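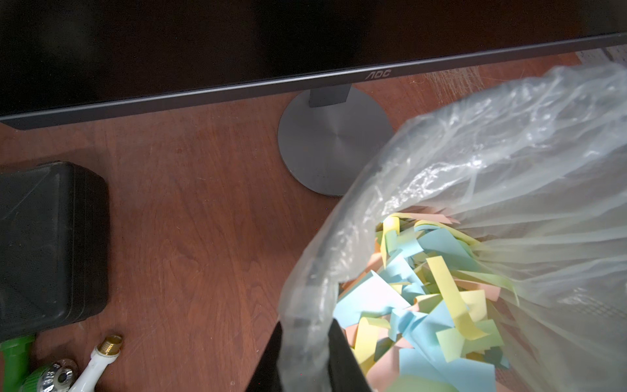 Figure 1. A shared desk in the project room, with a lined waste container holding coloured paper pieces.

Clearing Up After Ourselves: Desk Waste in a Shared Project Room

Final report, group project
Nisreen Matar, Suha Nasrallah and Rigoberto Zamudio
Supervisor: Narendra Pathak

1. How we came to this subject

When we were first asked to choose a topic for the practical project, all three of us wanted something grand. Rigoberto had a plan for the heating in the Skendberg building, Suha wanted to redesign the bicycle store, and I (Nisreen, doing most of the typing) had a folder of notes about rainwater that I am still rather fond of. Narendra listened to all of it very kindly and then asked us what annoyed us most on an ordinary afternoon. We all gave the same answer, and it was the state of the desks.

The project room is used by several groups, one after another and sometimes on top of each other. People cut paper, build models, take fittings apart, eat biscuits they are not supposed to eat, and then have a class to get to. By four in the afternoon the desks are covered in small bits, and whoever comes in next spends the first part of their time sweeping the last group's work into a heap. We wanted to find out whether a few small changes to where the waste goes, and how it is lined and emptied, would make the room nicer to walk into.

We began in September and kept going until the end of term. We would like to say thank you to Maya Qaisi, who looks after the room and put up with a great many questions from us.

2. What the room was like to begin with

There was one large bin by the door, and it was a perfectly good bin. The trouble was that from the far desks you had to squeeze past two rows of chairs to reach it, and hardly anyone with a handful of paper cuttings wants to do that more than once. So the cuttings stayed on the desk, and then they slid under things. Suha once lifted a keyboard and found enough yellow card under it to make a decent paper chain.

The desks have wood-grain tops, and most of them carry a monitor. Figure 1 gives a fair idea of how quickly the space fills up. The monitor takes the back of the desk, a black hard case sits on the left with some hose or plumbing sort of parts below it, and there is still the waste to find a home for. The tops are also a good deal scuffed, and the desk in the figure has a worn, scratchy patch near the monitor stand. We mention this because our first idea was to clamp something to the desks, and Maya asked us, quite reasonably, to think of a way that would not add to the marks.

3. What we tried

Our first attempt was a paper bag taped to the side of each desk. We were very proud of these for one morning. They looked cheerful, they cost next to nothing, and they fell off as soon as anyone put something heavier than a sweet wrapper in them. One of them took a strip of varnish with it, for which we have apologised.

Our second attempt was a small open tray in the middle of each pair of desks. This was better, and people did use it, but a tray has no depth to speak of and coloured paper is very light. Each time somebody opened the window we were back where we started, with the added pleasure of chasing it across the floor.

The third attempt is the one we kept. Each pair of desks has a small waste container with a see-through plastic liner folded over the rim. We tried two liners, the Vanivo and the slightly thicker Baltance, and ended up with the Vanivo because it folds down more easily and does not spring back up while you are trying to throw something away. We bought 114 liners altogether, which came to more than we needed, and the remainder are in the cupboard with a note on them for next year's group.

The see-through liner was Suha's suggestion and I admit I argued against it -- I thought it would look untidy to have everyone's rubbish on show. She was right and I was wrong. When you can see what is in the bag you can tell at a glance that it is all paper, and then it goes straight into the paper recycling with no rummaging. It also means that a good piece of card, or a scalpel cap, or Rigoberto's bus pass, can be spotted and rescued before the bag is tied.

4. Folding and changing the liner

This sounds like a silly thing to write a section about, but it took us longer to get right than anything else, and other groups have asked us how we do it.

Open the liner fully before it goes anywhere near the container. Push the bottom corners down with a fist so that there is no air trapped underneath, and then turn a generous cuff over the outside of the rim. A mean little cuff will slip the first time anything with weight goes in. We found that a cuff as deep as the length of your hand stays put nicely.

To take the bag out, hold the rim through the plastic on one side and ease the cuff up with the other hand, working your way round. If you pull straight up from a single point the bag gathers, tips, and sends its contents over the desk. Coloured paper is especially good at this. Gather the top, press the air out gently, and tie it. Small paper pieces will puff out of the neck if you squeeze hard, so gently really does mean gently.

We also learned to keep the container well clear of the keyboard. On the smaller desks it ends up rather close to the monitor stand, and there is not much to be done about that unless somebody gives us bigger desks.

5. What we found out

At the end of every session for 4 weeks, we collected what had been left on the desk tops and weighed it on the kitchen scales from the staff room (washed before and after, Maya, we promise). In the first week, before any of the containers went out, we gathered 700 grams of loose bits from the desks. In the last week we gathered 36 grams, most of it pencil shavings.

We do not want to make too much of these numbers. The first week was a model-making week and there was a great deal of cutting going on, so some of the drop would have happened anyway. It would have been much better to compare two weeks with the same work in them, and if we were starting again we would look at the timetable first. Narendra pointed this out at our halfway meeting and by then it was rather too late.

We were on firmer ground with what people told us. We left a notebook by the door and asked everyone who used the room to write whatever they liked in it. Most of the comments were about having somewhere close by to put things. A couple of people felt the containers took up room they wanted for their elbows, and one person has written a long and thoughtful page about the biscuits. Two comments said the liners crackle when somebody is giving a presentation, and we have to agree that they do.

6. What did not go so well

Deciding whose job it was to change the liners gave us no end of bother. We made a rota, and the rota was followed for as long as one of us was standing next to it. After that we moved to a simpler rule, that whoever fills the bag ties it and puts in a new one, with a small roll of liners kept at each pair of desks. It works on most days. On the days it does not, there is usually a bag with a mountain on top of it and a single piece of paper balanced very carefully at the summit.

We are also aware that we have added plastic to a room in order to collect paper. A liner holding only dry cuttings can be emptied into the recycling and put back, and we have asked people to do that, but the habit of tying and throwing is a strong one. Rigoberto sewed a washable cloth liner as a trial. It was very handsome, but it was not see-through, and people began putting apple cores in it.

7. If another group carries this on

We would love somebody to try a net liner, or a clear container that needs no liner at all. It would also be worth asking for a shelf for the cases and loose parts, because half of the muddle on the desks is not waste, only things that have nowhere else to live. Our notebook, the weights and the spare liners are all in the cupboard at the back of the project room, second shelf down, behind the glue.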